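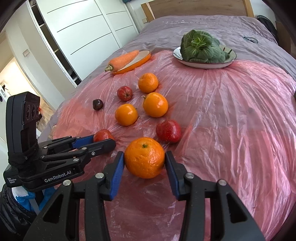

Oranges, apples and the plum on the pink sheet, carrot on its plate.

Clavden Allotments & Kitchen list
Filed under: Storing and sorting
Last updated: June 2023

Re: [clavden-list] sorting fruit indoors

Costel Lungu wrote:
> Does anyone have a good way of sorting a mixed box when the
> kitchen table is taken? Mine ends up all over the worktop and
> I miss the soft ones. Also, do you keep carrots in with the fruit?

Costel,

I use the spare bed. Put a plastic sheet over the duvet first, a thin one will do, and spread everything out so that nothing is touching. You can get at it from both sides and it doesn't roll far. I turn each piece over once and check round the stem.

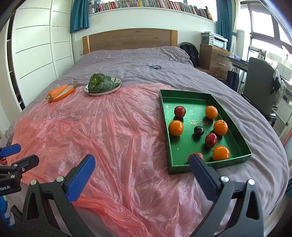

After that it all goes in a shallow tray with raised sides. Mine is green and came from the shop in Mumness – any tray will do if the fruit can lie in one layer. I don't bother keeping the apples and oranges apart if we're eating them that week. For longer than that I would.

Carrots I keep separate, on a plate until they go in the fridge. They turned bitter on me in March when I left them beside the apples.

Delia Grecu

We use cookies to remember your list settings. Accept | Manage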